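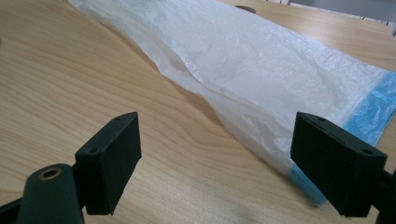
BROMLOW, 6 Nov 2019
By the Brivaswood newsletter desk

The woman who runs the Stasura packing mornings does most of her teaching at a table, and she starts with the bag. One lay diagonally across the pale wood while we talked, long and milky white, crinkled all over, with a strip of sky blue at the wide end.

"People want to begin with the suitcase," she said. "Or the closet! They come in and they want to talk about the closet. And I say, put one sweater on the table and let's look at it."

She has been packing for other people for 15 years, first for a moving company over in Mackay and now on her own, mostly families changing apartments and college kids going home with far too many sweatshirts. The mornings grew out of that work. Customers kept asking her to slow down so they could see how she folded, and eventually she figured she might as well do it slowly for a whole group.

I asked what she likes so much about plastic bags, of all things, and she was off.

"You can see through them, sort of. You can't read a label through that film, but you can tell the red from the gray, and at six in the morning in somebody's guest room that's all I need. And they bend! A box is a box. A bag goes around the shoes, it goes down the side, it goes in that silly gap by the handle."

Her folding is plain and she says so. Sleeves in, sides in, up from the bottom, and then the whole thing goes into the bag with the fold facing down. She presses from the closed end toward the opening with her forearm, never her fingertips, and leaves the last couple of inches of the bag free of fabric.

"Everybody overfills. I overfill, when I'm tired. You get a sock caught in the seal and then you stand there running your thumb over it again and again, and it's the sock. It's always the sock."

On creases she is cheerful and completely unmoved. A bag that has been folded a few times gets those little wrinkles all through the film and never loses them, and she thinks people throw bags out much too early on that account. What she checks is the corners and the closure. She fills the bag with air, shuts it, and leans on it gently next to her ear. A hiss means it gets retired to holding cables or wet swimsuits. (She has a drawer for the retired ones, and she was quite proud of the drawer.)

"I rinse them, I hang them over the faucet, I turn them inside out halfway through. Don't put them away damp. I did that with a bunch of them in October and the smell, oh my goodness."

We talked for a while about surfaces, which I hadn't expected. She likes to work on wood. Film clings to glass and slides around on a glossy counter, she says, and a bed is hopeless, even though a bed is where practically everyone packs. The mattress gives when you lean on it, so the air stays in. Her advice to anyone packing in a bedroom is to carry the clothes to the kitchen, do the bags there, and carry them back.

The longest job she has done with bags alone was a move for a family with four children, every one of them at a different size and not one willing to give up a stuffed animal. She used about 100 bags, sorted by child and then by week, so that the first week's clothes came off the truck first.

"Best job I ever had. The little one helped me squash the bears. She sat on them! You can't sit on the bags with books, I had to explain that, but bears are fine."

And the stuff that shouldn't go in plastic? Leather, she said right away. Good wool for more than a short while. Anything that came out of the dryer ten minutes ago and still feels a bit warm, and down jackets over a whole winter, which she stores in an old pillowcase.

Before I left she had me do a sweater myself. I overfilled it. She pulled it out, shook it loose, and had me start again with the sleeves.

The next Stasura morning has places left, and she asks that people bring one thing they find annoying to pack. Last time someone brought a bathrobe.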